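News | Reviews | Opinion | Deals | Forums

Opinion > Phones > Batteries

Phone makers should bring back the battery door

By Aarti Nigam
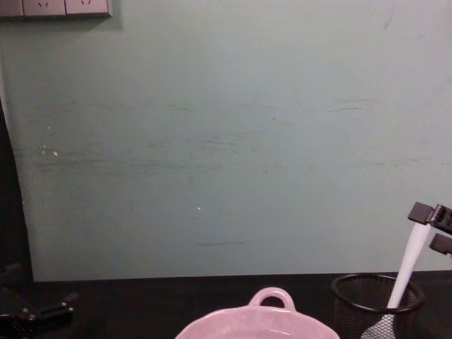

My phone is in good shape. The screen has no cracks, the cameras are fine, and it still gets security updates. It also dies at 2 in the afternoon. The battery has been through a few years of daily charging and it's worn out, as every battery will be.

The Gruvberg I carried before it had a back cover that came off with a thumbnail. I bought a spare battery for 20 dollars and kept it in my bag. When the first one wore out I swapped it for good and used the phone two more years.

With my current phone, a Solell, the same job means mailing it in and going without it for seven days. The repair shop near my office will do it sooner, but they have to heat the glass back to get it off, and they make you sign a form saying the phone may come back with a broken one. I signed nothing and went home.

The usual argument for sealed phones is water resistance. I accept that glue makes it easier. But the Arruda field phones my brother's crew uses have a gasket and two screws, and they work outside in the rain all winter. They are thicker than mine. I put mine in a case the day I bought it, so the thinness was gone by dinner.

The other argument is that people don't want it. I don't know how a buyer would show that they do. There has been no flagship with a removable battery in any store I've visited in years. The Sodent forum has a thread on the subject with 3,264 replies, most of them from people asking where they can still get one.

I'm not asking for a phone that comes apart in pieces. I'd settle for a back held on with screws, a battery on a pull tab, and the part sold on the maker's own site at a fair price for as long as the software is supported. A maker that promises years of updates should expect the battery to be changed at least once in that time.

Until then I carry a power bank that weighs more than the phone does. I charge it on Wednesday night and it gets me to the weekend.

Contact us | Copyright Opinion Desk | Back to top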